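Lurkora Workshop Newsletter, April

BENCH NOTES: SORTING BINS ON THE BUTCHER-BLOCK TABLE

Members who use the long table at the Tostbridge room will have noticed that the cardboard trays are gone. They had been in service since the room opened, and the corners had softened to the point where small parts worked their way under the flaps. Plastic bins have replaced them. The following covers what changed, how the bins are meant to be set out, and two items still open from the last bench meeting.

Bin types

Two types are now in use. The first is a light gray storage bin with sloped walls, a flat upper rim and an oval cutout for a handle at the short end. The second is a wide, shallow container in clear plastic, with a handle notch in the wall. They were bought at different times and do not stack with each other. Gray goes on the lower shelf and clear on the upper, where the contents can be read from underneath.

The gray bin is for items in progress. Anything in it belongs to the current session and should leave the table with the person who brought it. The clear container is for finished sorting. It should be empty at the start of a session. If it is not, move the contents to the holding shelf before starting, and write the time on the slip.

Thảo Lưu tested both types with a 2 kg load of mixed blocks. The gray bin held its shape when lifted by one end. The clear one bowed at the long walls, enough to notice, and she recommends carrying it with a hand under the floor. The notch is adequate for sliding it along the table but should not be used for lifting a full load.

Layout

The bins go on opposite sides of the table, with the sorting area between them. Gray on the left, clear on the right. Left-handed members may reverse this but are asked to put it back afterward, as several people work from memory and reach without looking.

Keep 30 cm of open wood in the middle. The earlier habit of pushing both bins together in the center left no place to set a piece down while deciding where it went, and pieces ended up on the stools. One piece at a time in the open area is the working rule. It is slower for the first few minutes and faster over a full session, mainly from the reduction in double handling.

Blocks should be placed flat, on the widest face. Standing them on end makes the colors easier to compare but they fall when the table is bumped, and the small ones travel. Running the long side in the same direction as the wood strips is optional. Obinna Tamuno does it by habit and reports that a crooked piece is then obvious from a standing position.

Table surface

The top is a light wooden butcher block with a pale grain, and small marks show on it. Most of these are shallow and do not affect use. Obinna went over the surface with 80 grit in the two places where the edge of a strip could be felt with a fingernail, followed by a finer paper and a coat of oil. The remaining marks will be left alone until the summer closure. Please do not sand individual spots. A patch that has been sanded and left bare takes up water faster than the surrounding wood and will show as a gray ring.

Wipe the top with a damp cloth, wrung out, then a dry one. Spray cleaner should not be used. It leaves a film on the oil and the plastic bins then slide more easily than they should.

The black rail at the far edge of the table is not a shelf. Small items set on it drop down behind and the table has to be moved to recover them. This was done twice in March.

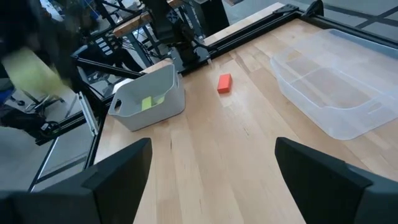 Color groups are unchanged. Orange and red are treated as a single group, and so are yellow and green, after repeated disagreement about the pieces that fall in between. White items are sorted last and by size only. Members who want a finer division can make one at home; the labels on the holding shelf will stay as they are.

Washing

Bins are washed at the end of each month in warm water with dish soap. Allow 10 minutes upside down on the rack before drying by hand, or water collects inside the rolled part of the rim and drips out later onto the wood. The clear containers scratch if they are cleaned with the rough side of a sponge. Once scratched they are hard to see through, and the main reason for having them is lost. Use the soft side, or a cloth.

Open items

Lids. The Hukari catalog lists a lid that may fit the gray bin. The listed length is correct, but the corner radius is not given. One has been ordered to check before the rest of the money is committed. No lid has been found for the clear type.

Labels. The paper labels do not hold on the sloped walls and tend to lift at the lower corners. Thảo has suggested a tag tied through the handle cutout, which would also survive washing. A few sample tags are in the Aliyu drawer, left of the sink. Try them and leave a note on whether the string gets in the way.

Members with spare bins of either type are asked to measure them across the outside of the rim before bringing them in. The lower shelf will not accept anything wider than the ones it holds now.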